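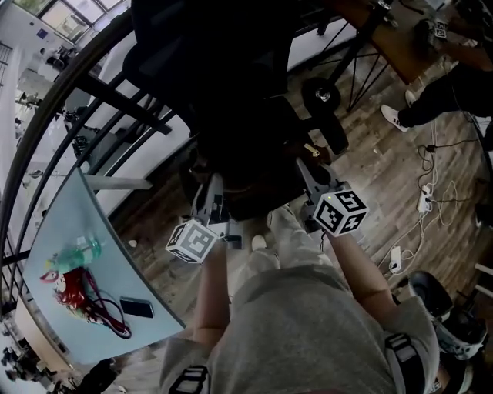
Two hand-held grippers with marker cubes, seen from the head camera. A third cube is on the desk at upper right.

Vungate

Vungate turns head-camera video of hand-held grippers into a pair of 3D tracks, one per hand, plus a quality score that you should not trust until you have read the section on it. The repository holds the tracker, the filter, a viewer and the Garside recordings we tested on.

Status

Research code. Last tagged 20 Jul 2024. The tracker is stable. The filter works on our data and we make no promise about yours. The retargeting script in tools/ should be treated as a sketch.

What the tracker does

It looks for square markers on the faces of a cube, groups the faces it finds into cubes, and solves for the pose of each cube relative to the camera. Each cube has its own set of marker IDs, listed in cubes.yaml. Left and right are assigned from those IDs and never from image position, so crossed arms are fine.

A cube that is not listed as left or right is kept as "static". If a static cube is visible, gripper poses can also be written relative to it. If it isn't, you get camera-relative poses and whatever the head was doing is mixed into the motion. We have seen people train on those without noticing. Check the field ref_frame before you do anything else.

What it does not do

It does not estimate jaw opening. Trigger position is read from a separate log if you have one.
It does not detect contact, grasps or success.
It does not track the hands, the arms or the objects.
It does not fill gaps unless you ask. With --fill it interpolates, and the result looks much better in the viewer than it is.

The Garside recordings

There are 3,172 episodes, with up to 2,000 frames in each. They cover six tabletop tasks. All of them were recorded in one building, in ordinary office space, with chairs, cables on the floor and other people nearby. We left the clutter alone. That doesn't make the set diverse. It is one building with one kind of light, and a policy that does well on a held-out split from Garside has shown that it can do Garside.

The train and test splits are made by recording session. An earlier split was made by episode, which put near-identical backgrounds on both sides and gave flattering numbers. It is still in splits/old/ for comparison. Please don't report results on it.

Rejected episodes

The filter flags 537 episodes. They are in the download, in their own folder, with the reason for each. Hayley Dawber went through them by eye in June and disagreed with the filter often enough that we stopped deleting anything. Her notes are in review.csv. Where her label and the filter's differ, use hers.

Common reasons for a flag:

cube_lost: one cube had no readable face for too long
pose_flip: the solver jumped between two poses that fit the corners equally well
id_clash: the same marker ID was found on two cubes
static_moved: the static cube changed place during the episode

The pose flips are the ones to worry about. With two faces in view the solution is usually well pinned down. With a single face seen nearly head-on it can tip the wrong way, the reprojection error stays low, and the score stays high.

About the quality score

The score is a mix of reprojection error, number of visible faces and frame-to-frame smoothness. We picked the weights by hand. Smoothness rewards slow, careful motion, so raising the threshold also quietly removes the fast demonstrations, which may be the ones you wanted. We have no evidence that a higher threshold gives a better policy. Leave it at the default, or turn it off and look at the tracks yourself.

Running it

pip install -e .
vungate calibrate --board board.yaml --video calib.mp4
vungate track --video take.mp4 --cubes cubes.yaml --out take.json
vungate view take.json

Calibrate your own camera. The intrinsics we ship are for ours, and using them with another lens gives tracks that look right near the center and drift toward the corners.

Measure your printed cubes too. Enter the marker edge length in cubes.yaml as measured on the finished part. Printers scale things, and an error there goes straight into distance.

Comparison with Derkness

We were asked for a comparison with Derkness, the markerless tracker. We ran both and the plots are in docs/. Neither side has real ground truth. Ours looks better on our recordings, which were made with our cubes in view, so draw your own conclusions. If someone has motion capture over the same kind of grippers, we would like to see the numbers, whichever way they fall.

Known problems

Glare from windows washes out the marker squares on the side facing the light.
Motion blur kills detection before it hurts accuracy, so gaps cluster in fast segments.
The Grisex exporter writes quaternions as w, x, y, z. Everything else here is x, y, z, w.
The viewer hides filled gaps by default. Press g to show them.

Bug reports

Attach the JSON and a few seconds of raw video. A screenshot of the viewer is not enough to go on.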